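An afternoon at the Larnberg laundry in Dresach

I got the invitation because I once complained, at some length, to Nermin Kurtuluş about how many shirts my family goes through in a week. She works in the back office at Larnberg, the laundry out past the Dresach rail yard, and her answer was that I should come to the September open afternoon and see what a real pile looks like. So I did!

Doors opened at 1:30. You sign a sheet, you get a hairnet (not flattering), and then you stand in a corridor that smells of starch while İlker Baysal goes through the safety rules. He's the shift lead and he has the kind of voice that carries over a tumbler, which was handy, as we spent the next two hours next to them. On the day before our visit, he told us, the plant had put through 3,159 pieces. The same day last year it was 2,504, with the same number of people on the floor.

The wash side has been automatic for ages and I won't go on about it. Carts tip, drums turn, things come out the other end. What I wanted to see was folding, where most of the hands are. Hotel sheets and towels go through big flatwork machines. Personal clothing is another story – tees, shirts, kids' stuff, all sizes and all tangled together – and until this year every piece of it was picked up, shaken out and folded by a person standing at a bench. Now part of it goes to the two-armed folding stations, and that's where our group got stuck for the longest time, noses practically on the barrier.
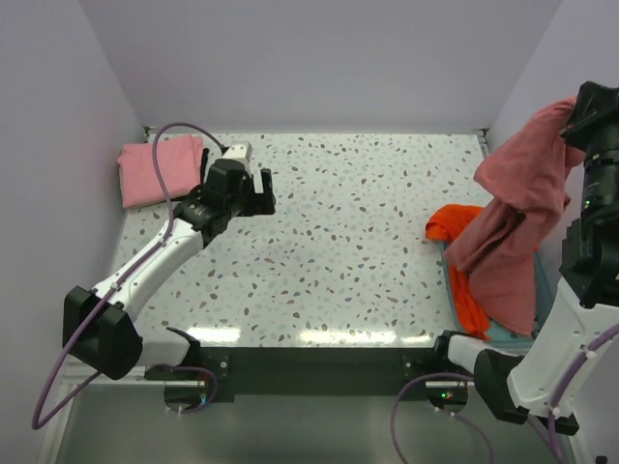 I'd expected something fast, I guess, like the videos of car plants. Folding at these stations is slow and kind of fussy. Cirilo Serrano, who folded by hand for 18 years before he moved over to looking after the stations, says a good folder beats the arms on speed any day of the week. He wasn't bitter about it at all. His shoulders used to ache by lunch, he said, and now he walks between stations, sorts out whatever has gotten knotted, and decides what goes to the arms and what goes to the benches. Anything with a lot of buttons or a belt goes to the benches. So do fitted sheets, and he pulled such a face when a woman in our group asked about those that we all laughed.

I asked him if he missed it. He thought for a bit and said he missed the talking. Six people around a bench will chat all morning, and with the stations you're on your feet and moving, so you catch a sentence here and there. They've moved the coffee break to the same time for everyone to make up for it, and he says that helps some.

Not everyone feels the way he does, and I was glad Larnberg didn't hide that. Nesrin Kocabaş still folds by hand and wants to keep it that way. She told us she tried two weeks on the stations and asked to go back. "I like to finish a thing myself," she said, and showed us her shirt fold, which took her maybe four seconds and which I've been trying to copy at home ever since with very poor results. Her worry is the pay scale. Station work is graded a step above bench work, and she thinks bench folders who stay put should get the step too. İlker was standing right there and said it was being talked over. She said it had been talked over in the spring as well. Good for her!

After that we got a closer look at how knit fabric gets handled, the part I'd been most curious about. T-shirts are harder than towels, apparently. They stretch, the hems roll over, and if you pinch in the wrong place you get a ridge instead of an edge to pull on.

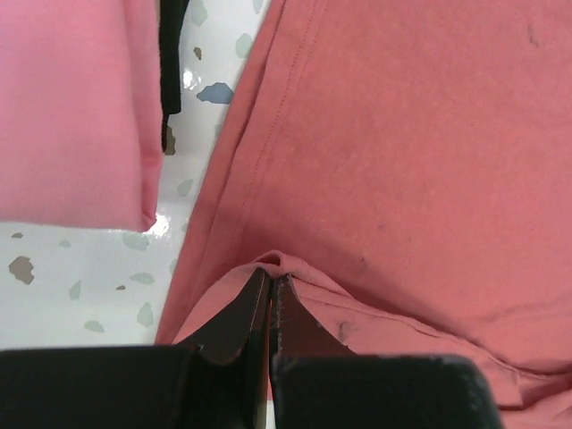 Larnberg Textile Care – Garment Finishing Department

Oğuzhan Canpolat runs the training for finishing, and he had us sit down in the break room for the last half hour with tea and some excellent sesame cookies. There are 8 people in his department who have done the station course so far. It covers how to stop an arm, how to clear a jam, how to lay things out so they get picked up cleanly, and a fair amount of plain laundry knowledge, like spotting a stain that should go back to the wash. He was firm on that last one. Checking for marks is still a person's job at Larnberg, and every folded stack gets looked over before it's bagged.

Somebody asked the obvious question, whether jobs had gone. Oğuzhan said no one had been let go, but two folders retired last winter and weren't replaced. I appreciated getting the second half of that answer.

If you want to go, they're planning another afternoon in the spring, and Nermin keeps the list at the front desk. Wear flat shoes and eat first, as the cookies go fast. The 4:10 bus back into town stops right across from the gate.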